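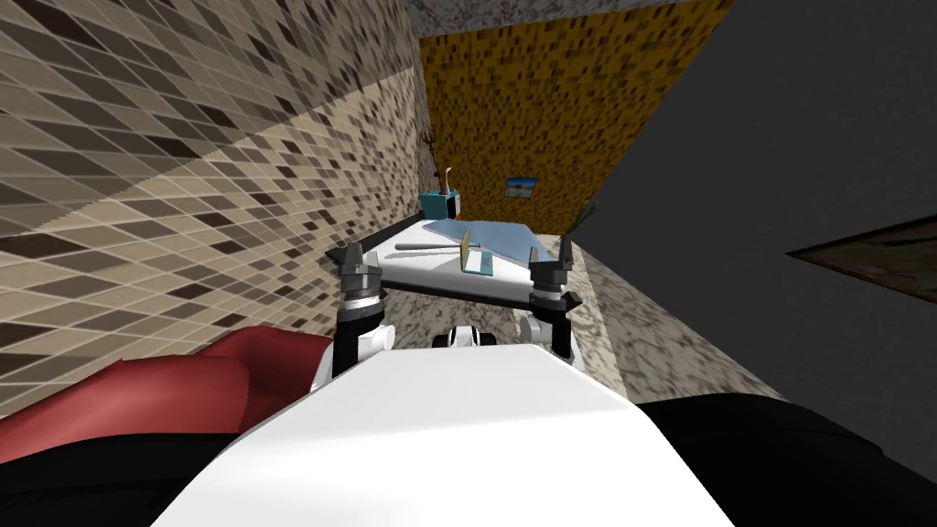
Irelby, domingo 9 de marzo de 2025

Brurent: demostraciones bimanuales en interiores simulados
Ficha de datos, versión 3

Resumen

Brurent reúne 2.000 episodios de teleoperación grabados por completo en simulación. Un robot blanco de dos brazos trabaja en habitaciones pequeñas, entre muebles y objetos domésticos. El conjunto se preparó para entrenar políticas por imitación, y para eso puede servir. Conviene leer los apartados de límites antes de descargarlo, sobre todo si alguien en su equipo ya ha escrito la palabra «generalización» en una propuesta.

Las versiones anteriores de esta ficha prometían «entornos realistas y diversos». Hemos retirado los dos adjetivos. Diversos en texturas, sí. En geometría, bastante menos. Realistas depende de cuántas casas conozca el lector con el techo de piedra moteada.

Qué contiene cada episodio

Vídeo de la cámara de cabeza y de las cámaras de muñeca, sincronizado con el paso de control.
Posiciones y velocidades articulares de los dos brazos.
Orden enviada a cada pinza y apertura medida, por separado.
Estado completo de los objetos según el simulador (pose, identificador, contactos).
Una instrucción en lenguaje natural y una etiqueta de éxito.
La semilla con la que se sortearon los materiales y la colocación de los objetos.

El estado completo de los objetos es cómodo y peligroso. Hay quien lo usa como entrada, obtiene cifras magníficas y luego descubre que en el robot físico esa entrada no existe. Lo incluimos para depurar y para calcular métricas. Si se usa para entrenar, dígase en el artículo.

Cómo se grabó

Las sesiones se hicieron en la oficina de Darnley durante el mes de agosto. Los operadores manejaban ambos brazos con mandos y veían la habitación desde la cámara de cabeza del robot, con la opción de pasar a las de muñeca. La cámara de cabeza sale inclinada en muchos episodios y así se ha dejado. Enderezarla por software habría sido fácil, pero cambiaría la relación entre imagen y acción, y el conjunto ya tiene suficientes trampas.

A cada operador se le entregaba la instrucción y nada más. No se le pedía una estrategia. El resultado es que una misma orden aparece resuelta con un brazo, con dos o con una serie de titubeos que acaban en algo aceptable. Unos lo llaman riqueza multimodal. Nosotros lo llamamos no haber escrito un protocolo, y en la siguiente ronda habrá uno.

La cámara de muñeca

Es la vista que más se cita a favor de Brurent y la que menos nos convence. Cuando la pinza está sobre un objeto aporta mucho: se ven los dedos, la separación y el punto de contacto. En los desplazamientos, en cambio, abundan los tramos con los dedos abiertos, nada entre ellos y una pared de mosaico detrás. Un modelo que reciba muchos fotogramas de ese tipo aprenderá bastante sobre azulejos.

No hemos filtrado esos tramos. Un filtro automático por contacto eliminaría también las aproximaciones, que son justo lo que cuesta aprender. Recomendamos muestrear con menos peso los pasos sin objeto visible y comprobar si cambia algo. En nuestras pruebas cambió en una tarea y en las demás no, y no sabemos explicar la diferencia.

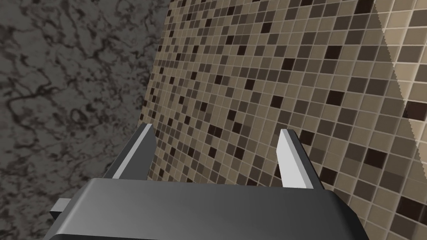
Materiales y aleatorización

Paredes, suelos y techos reciben textura por sorteo. Salen mosaicos beis y marrones, mosaicos naranjas y mostaza, piedra gris veteada, superficies oscuras lisas. La idea es conocida: si el modelo ve suficientes fondos absurdos, dejará de fijarse en el fondo. Puede ser. También puede memorizar unas cuantas combinaciones, y la biblioteca de materiales de Brurent es lo bastante corta para que eso sea una preocupación seria.

Hay un detalle que se nos pasó en la primera versión. El sorteo de materiales y el de objetos compartían semilla, de modo que ciertos fondos coincidían siempre con ciertas colocaciones. Un clasificador sencillo podía adivinar la tarea mirando un recorte de pared. Se corrigió separando las semillas y regrabando lo afectado, pero los modelos entrenados con la versión 1 siguen circulando y sus resultados siguen citándose. Pedimos que no se comparen con los de ahora.

La iluminación varía poco. Casi todo es luz suave y pareja, sin contraluces fuertes ni lámparas que deslumbren. Quien vaya a trabajar con una ventana detrás de la mesa tendrá que buscar los datos en otra parte.

Objetos y muebles

El repertorio incluye telas, varillas largas, tarjetas finas de pie, piezas pequeñas de color, recipientes con ramas secas, plantas de hojas estrechas, cuadros en la pared y asientos tapizados. Los tamaños no siempre guardan proporción con los muebles. La tela es la parte más floja: el simulador la dobla de manera convincente a la vista, pero su rozamiento está ajustado para que el cálculo sea estable, y una pinza real no encontrará nada parecido.

Las varillas finas dan otro tipo de problema. En reposo se comportan bien. Al cerrarse los dedos sobre ellas, el motor de contactos a veces las expulsa a una velocidad poco creíble. Los episodios en los que eso ocurre durante la tarea están marcados como contacto_anomalo. Los hemos conservado por si alguien estudia precisamente esos fallos; para entrenar, lo prudente es quitarlos.

Instrucciones en lenguaje natural

Las redactó una persona y las revisaron otras 2, sin verse entre sí. El acuerdo fue peor de lo que esperábamos. La superficie blanca con la tela celeste recibió el nombre de mesa, de bandeja y de cama según quién mirase y desde dónde, y las tres palabras han quedado en los textos. Con la varilla gris pasó lo mismo: barra, palo, mango.

Decidimos no unificar. Un usuario real tampoco usará siempre la misma palabra. Ahora bien, el que evalúe comprensión de lenguaje con Brurent debe saber que parte del error que mida será nuestro. El archivo de alias recoge todas las variantes aceptadas y está incompleto.

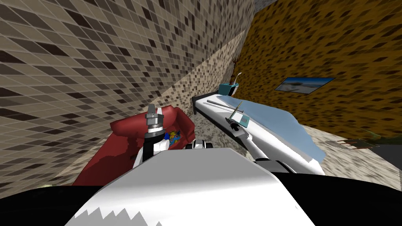
Nuria Calvet, responsable de datos del proyecto Brurent

Etiquetas de éxito

La etiqueta se calcula con reglas sobre el estado final: distancia al objetivo, orientación, pinza separada del objeto. Es barata y repetible. Es también bastante tonta. Da por bueno un objeto que ha llegado a su sitio empujado con el codo y da por malo otro colocado con cuidado si al final del episodio la pinza sigue rozándolo.

Revisamos a mano el conjunto entero y encontramos 272 episodios en los que la regla y la persona no coincidían. Llevan los dos valores, exito_regla y exito_revision. Ninguno se ha corregido a favor del otro. Cuando publiquen una tasa de éxito, indiquen cuál de los dos campos han usado – la elección mueve el resultado más que algunas de las mejoras de arquitectura que nos han enviado para comparar.

Coordinación de los dos brazos

El argumento comercial del conjunto es que es bimanual, y merece un matiz. Que el robot tenga dos brazos y que ambos se muevan no implica que la tarea los necesite. Hay episodios de verdadera sujeción doble, con una pinza en cada esquina de una pieza plana, y ahí la coordinación cuenta: si un brazo se adelanta, la pieza se inclina y lo que lleva encima resbala. En muchos otros, un brazo trabaja y el otro espera en una postura cómoda para el operador. 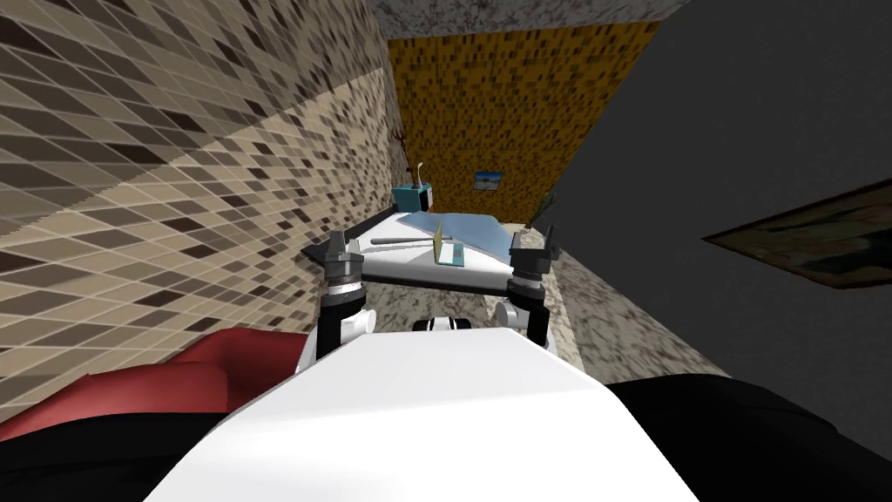

El campo uso_brazos intenta separar ambos casos a partir de los contactos. Se le escapan las situaciones en que una pinza queda suspendida cerca de los objetos sin tocarlos, preparada para intervenir. Para la regla es un brazo ocioso. Para el operador era una precaución, y una política que lo ignore perderá información que quizá importe. No tenemos una métrica mejor y agradeceríamos propuestas que vengan con código.

Particiones

Entrenamiento, validación y prueba se separan por habitación, nunca por episodio. Repartir por episodio deja la misma pared y el mismo sillón a los dos lados de la división y produce unos números preciosos. Si alguien rehace las particiones, que conserve ese criterio o que explique por qué lo abandona.

La partición de prueba comparte robot, pinzas, cámaras y simulador con la de entrenamiento. Mide transferencia entre habitaciones de Brurent. De lo que ocurra en un robot físico no dice nada, y el ensayo que hicimos en el laboratorio Serrano fue demasiado breve para citarlo como prueba en un sentido u otro.

Usos que desaconsejamos

Estimar fuerzas de agarre a partir de los contactos simulados.
Anunciar robustez frente a iluminación o frente a tipos de cámara.
Entrenar manipulación de tejidos sin datos reales que la acompañen.
Presentar resultados de simulación con la palabra «robot» en el título y la palabra «simulado» en un apéndice.

Problemas conocidos

En algunos episodios la cámara de muñeca izquierda va un paso por detrás de la de cabeza. El script alinear_muneca.py lo arregla, pero no se aplica solo.
Los bordes de ciertas superficies muestran dientes de sierra. Es un defecto del renderizado a la resolución publicada.
Hay hojas de plantas que atraviesan muebles sin registrar colisión.
Las instrucciones largas aparecen truncadas en el visor web. El archivo de texto está completo.

Las incidencias se abren en el repositorio, con identificador de episodio y número de paso. Sin esos dos datos no podemos reproducir nada y las cerramos.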